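We use cookies to remember your settings. Accept | Manage

Jun 13, 2026
By Beverley Ngata

Print this | E-mail this

Right, I've finally read the whole Ladulell patch plan so you don't have to scroll through it on your phone like I did. Thread!

The big one for me is that Bremholm is back. The snow map, the one they pulled after launch when people kept falling through the harbour. It returns in July with the tram line moved and a proper second way out of the docks.

Ranked goes from teams of 6 to squads of 2, which I did not see coming. My usual lot are already arguing about who gets left with me, thanks very much.

Crafting is getting cheaper as well. The top tier bow was 1,450 shards and it'll be 500. I paid full price in the spring and no, there's no refund, I asked.

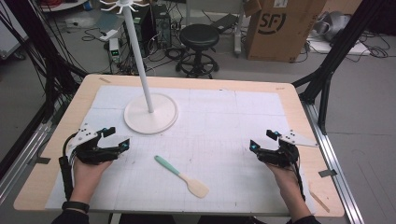 Also on the shards, you'll be able to send them to a friend once a day. Small thing but my sister plays on her lunch break and never has enough for arrows, so she's thrilled.

What's missing is any word on cross-save. Nivaldo Magalhães, who leads the design side at Portela, wrote in the notes that it's "still on the list". It was on the list last year too - I'd love to see this list.

Avthorpe gets a night version, and I'm properly excited about that one. The market with the lanterns lit, and the guards on different routes! I know the daytime patrols by heart now so I'm going to be rubbish at it.

Oh, and they're taking out the horse races. I think I did them twice. If you loved them I'm sorry, you've got until the patch lands to grab the saddle, and it won't be in the shop afterwards.

Few people asking if old save files will carry over. Yes, the notes say they will, but anything left in the Bremholm chest from before it was pulled has gone. Mine had a very nice hat in it.

Going to play a couple of rounds before tea. Shout if you need a second for ranked, I mostly heal.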